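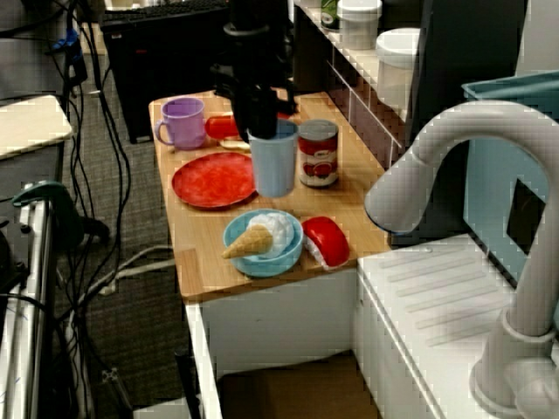 1 February 2024

Second go at the old compressor from the Quintela cold room, and I'm happy to say it was a kinder morning than the last one. Ottmar and I pulled the head and found the suction valve plate scored along one side, so that explains the weak pumping Rocío noticed back in June (she had it right all along, bless her). Lapped it by hand with the fine paste, cleaned everything twice, new gasket from the Cillar kit.

Ran it on the bench at 1,000 rpm for 9 minutes. Discharge pressure climbed nicely and settled at 98 psi – a lovely steady needle, after all that wobbling. There's still a small weep of oil at the shaft seal, and I'd like Ludger to look at it before we charge anything.

Old notes on these Plostow units say to change the seal and the spring together, so I've ordered two sets. If they come while I'm out, please put them on the shelf by the vacuum pump.

Last updated: LG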